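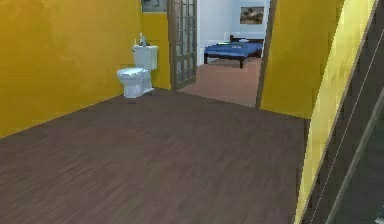
Robot's view from the yellow room, looking through the open door at the bedroom with the blue bed. Simulated house, navigation task.

ROBOTICS CLUB - JUNE UPDATE

Quick one this time, finals ate everybody's week.

Sim team is still on the house task. Robot starts in the yellow room, gets told "go to the bed", has to find the doorway and get through without clipping the door. Sounds easy. Glass door swung open toward you, narrow gap, dark wood floor on one side and pink on the other. The old planner, Sorkov, kept treating the change in floor color as a wall and just stopped at the threshold. Very polite, very useless.

New planner is called Flirent (don't ask, it was late). Went in back in February and finally got a proper test this month. We ran 1000 starts overnight on the lab machine, random headings, same house. Log files are on the shared drive, please do not open all of them at once, it locks up for everyone.

What we know so far:
Doorway from straight on - good.
Doorway from the right side, tight up against the wall - bad. It turns too early.
Starts facing the toilet - fine, suprisingly. It backs up and looks around like it should.
Glass panes - still messing with the depth estimate. Depth people, this one is yours.

Next up is the bottle task. Little bottle on top of the toilet tank, robot has to find it and stop in front of it. No grabbing yet, just find and stop. Anyone who wants in should have Fimico installed and running BEFORE the first session, last time we lost 30 minutes to updates. The install notes are pinned in the club chat. Use version 4, not 3, the old one loads the walls with no textures.

Also the Altıntaş Cup. Entry form is in, we are down for the indoor navigation round. Team list is not final so if you told someone in the hallway that you want to be on it, tell us agian in writing. Need one more person who is OK with Python and two who can help with the poster - layout, captions, getting it printed on time.

Lab key is back on the hook. Keep it there.

Summer meetings same room, same time. Bring a charger.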